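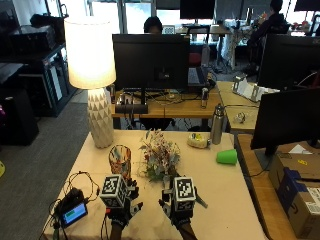

Page last changed: Thursday, 16:40

Table work for the Clondlow packing line. Gloves on from nine, markers recalibrated once after lunch. We have 708 usable takes now and Skosetti want 800 before they let the arm near real stock. Flowers are still the slow item, the stems more than the heads.

Wrists ache after 20 minutes, so we swap then. 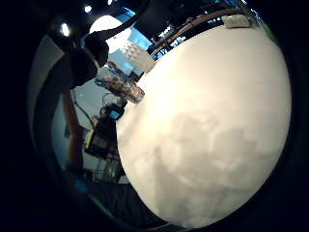
The other half of today was the rota. Clondlow has 32 people on the packing floor and the plan moves nearly 20 of them to checking and refilling. Same pay, earlier start. The early bus from Plonusville doesn't get in for that shift, and I've asked Engebretsen to look at it before the rota goes up.

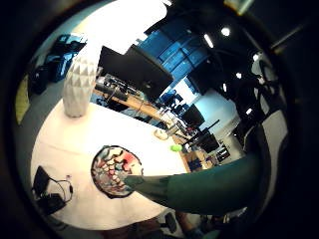 Sebastian Marinescu: the packers I spoke to mind the checking more than the start time. They stand still all day and can't chat. Could they rotate back to hand packing every other week?

Put that to Engebretsen as well. No answer yet. To do: mixed items, then flowers again, left hand first.

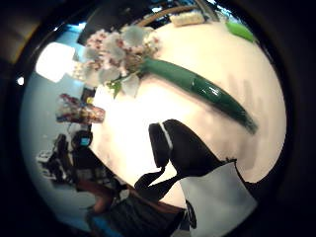
Flower spray, gloved hand near the stem.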